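Project Gavero: storing socks in a small student room
Second year, Product and Daily Life module
Group: Perrine Pruvost, Bastien Leblanc, Capucine Aubert
Tutor: Thierry Boyer
Report handed in on 27/04/2019

1. Why we chose socks

At the start of the module each group had to choose one small problem of the home and stay with it until the end of the semester. Other groups chose the recycling bin, the wet umbrella and the shoes behind the door. We chose socks. Our tutor asked us if the subject was big enough and we said yes, although at this moment we were not so sure.

The three of us live in student rooms of the same residence. The furniture is the same in every room: a bed, a desk, a narrow wardrobe and under the wardrobe one drawer. Everything which is small goes in this drawer. After some weeks the socks are at the bottom, mixed with chargers and scarves, and in the morning one takes out half of the drawer to find two which match. Capucine has a method, she buys only black socks, but they are of different ages and so of different blacks, and by daylight one can see it.

The question of our project was therefore: can a simple divided box, put in the drawer or on a shelf, make it quicker to find a pair, and will the person continue to use it when the first week is over?

2. What we asked other students

We gave a paper questionnaire to 40 students of the residence in October, before we had drawn anything. It had one page. We asked how the socks are kept, if they are rolled, folded or left single, how often the person wears two different socks by accident, and what they would accept to change.

Most of the answers came from first-year students, because they were the ones in the common kitchen on the evening we came. This is a weakness of our inquiry. Perrine proposed to go back on another evening, but then we had exams.

The large majority of the persons leave their socks loose in the drawer. Those who make a roll learned it at home and do it without thinking. Very few fold them flat. To the question about two different socks, many people wrote a comment in the margin instead of ticking a box, for example "I don't look any more" or "only on Mondays". Concerning what they would change, the answers were clear: they would accept a box, if it does not cost much and if there is nothing to mount. They would not accept labels.

3. The boxes

We had a budget of 200 euros for the whole project and we did not want to spend it on a prototype in wood, which was our first idea. Benoît Huet, who is responsible for the school workshop, advised us to begin with boxes that already exist and to understand what is wrong in them. We bought an open box in clear frosted plastic, long and not very wide, with thin dividers. We also made a box of the same length in grey cardboard, with dividers that can be moved, to which we gave the name Zullska.

The drawer of the residence is 260 mm deep from front to back, so a long box can only go in it sideways. We noticed this after the purchase. For the same reason we made a part of our trials on a table, where everyone can see the box from above, and another part in the real drawer of Bastien's room.

4. Trial on the table: filling

The instruction for the person was very short: put the socks away so that you can find them again. We did not say which sock goes where. We did not say to leave a place free.
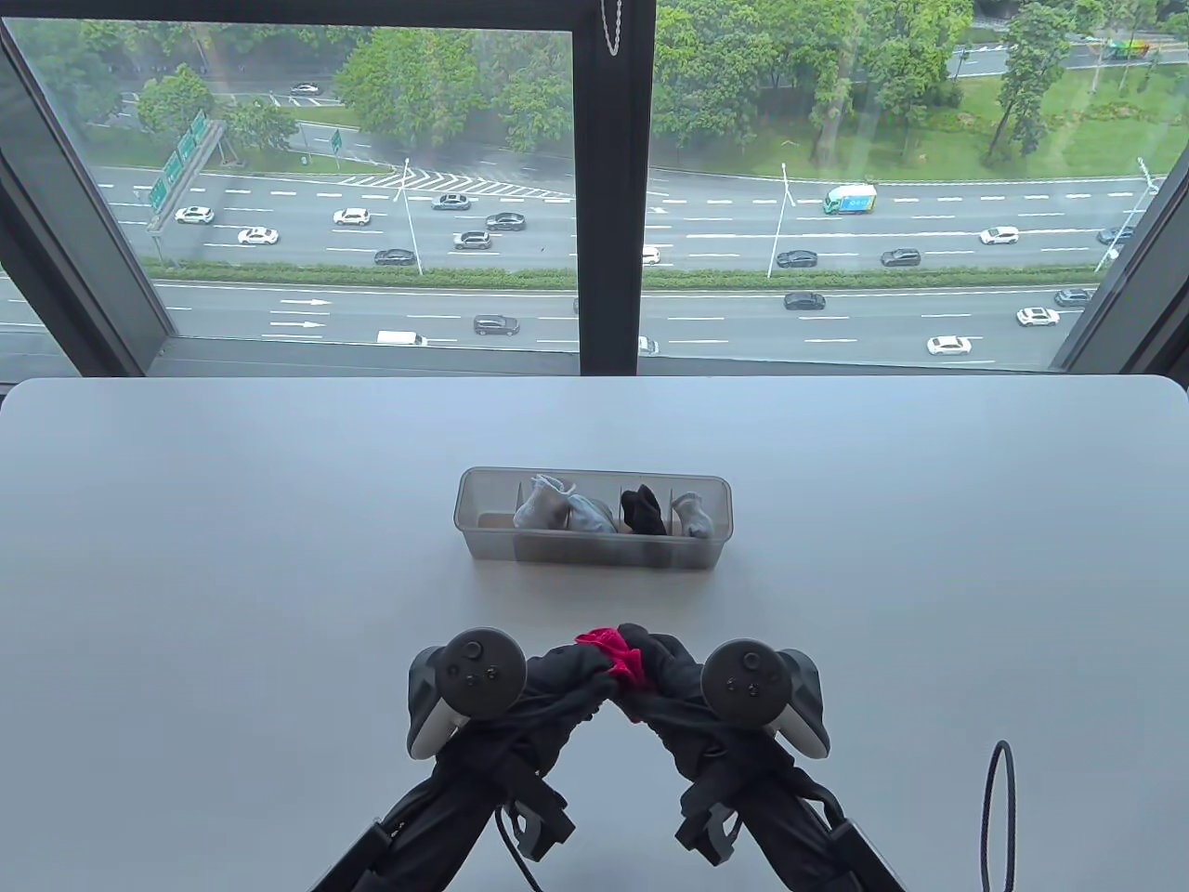 Choosing the place for each pair was more personal than we had imagined. We expected that people would put the dark socks on one side and the light ones on the other, as in a shop. Very often they filled the box in the order in which the socks came to the hand. In this state of the box the black roll is between a pale grey one and a small white one, with another white one at the left which comes a little higher than the rim, and there is still a compartment with no sock at the front on the left side. When we asked afterwards if the order was disturbing, the answer was usually no. The dividers do the work of the order, because each roll is seen separately and does not need a neighbour of the same colour.

The height of the rolls is a more serious point. On a table it has no importance if a sock comes out at the top. In the drawer it rubs against the wood above and the roll opens when one closes the drawer, so the next morning it is necessary to roll it again. Bastien lost patience with this and for a week he kept the box on his window sill. We did not count this as a success, but we must say that he used it every day.

We also observed that the small ankle socks are not well in a compartment made for a thick roll. They fall on one side and open. The cardboard box is better here as one can push the divider closer. On the other hand the cardboard dividers move also when nobody wants it, and after some days they were leaning like books on a shelf that is not full.

5. Trial on the table: the pair that is not yet rolled

In the first version of our work we spoke only about the box. During the mid-term presentation Thierry Boyer told us that the box is the end of the activity and that we should look at what comes just before it, when the socks come out of the laundry and are still single. He was right and we added this part.

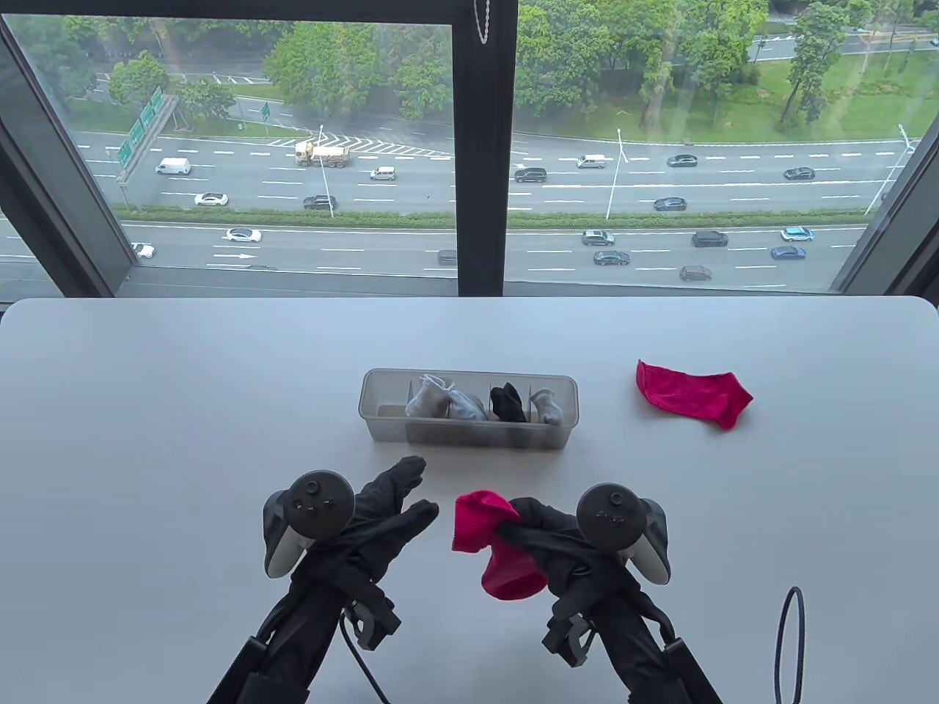 Rolling a pair needs more place than storing it. A student desk with a computer and a plate on it does not have this place, and the person does it on the bed or on the knees, or decides to do it later. On the trial table there was enough room beside the box, and one pink sock could stay flat on the white surface, a bit crumpled, while the other one was held above the table. Such a strong colour also helped us to discuss. Everybody sees immediately that the two pink ones go together, and nobody hesitates. With the light grey and the nearly white ones in the same box it is different, these can be exchanged very easily, and in our trials they were.

From this we took the idea that a good box should offer a free surface next to the compartments, something like a tray, of the length of one sock. The person lays down the first sock, looks for the second, and rolls them there. We made a drawing of it and a model in cardboard. The model is too big for the drawer, but it goes on the shelf of the wardrobe if one accepts to lose the place of a pullover.

6. Trial in the rooms

Each of us used a box for the rest of the semester and wrote in a notebook when something went wrong. We exchanged the boxes in the middle of the period.

Perrine wrote that the frosted plastic is agreeable, because from the side one sees that there is a dark or a light sock but the whole does not look untidy. She would prefer a softer edge.

Capucine wrote mainly about the empty compartments. When the box was full she did not put the last pairs anywhere and they stayed on the chair. When there was one empty place she used it for other things, first a hair elastic, then coins. She thinks one empty place is good and that two are an invitation to put everything.

Bastien wrote very little. His notebook contains several times the sentence "roll opened" and once a drawing of the drawer with measurements, which was very useful for us.

We had also planned to measure the time needed to find a given pair, with a stopwatch. We tried it during one afternoon and the results were not usable. The person who searches knows that she is measured and goes fast with any system, even with the loose socks.

7. What we propose

Our final proposal is a low box with fixed dividers, turned so that it fits the depth of the residence drawer, with walls high enough to hold a roll but not higher than the free space under the wood. One compartment is smaller, for ankle socks. The rolling tray is a separate piece that can be put on the bed and then slides under the box. We kept the transparent aspect.

The drawings are in annex A and the questionnaire is in annex B. The cardboard model of the tray can be seen in the workshop, on the shelf near the door. The corner at the back is damaged, it was sat on.

8. Remarks of the group about the work

We began to write too late. Several observations are in our notebooks without the name of the box, and we had to guess which one it was, so we did not use them. We should also have measured the drawer before going to the shop.

If another group continues the subject next year, we suggest to them to work with families and not only with students. A person who lives alone has few socks and knows them all. In a family of four the sorting is a real work, it is often always the same person who does it, and the grey socks of the father and of the son are almost the same size.

We thank Benoît Huet for the cardboard and for the use of the cutting table, and the students who filled in the questionnaire.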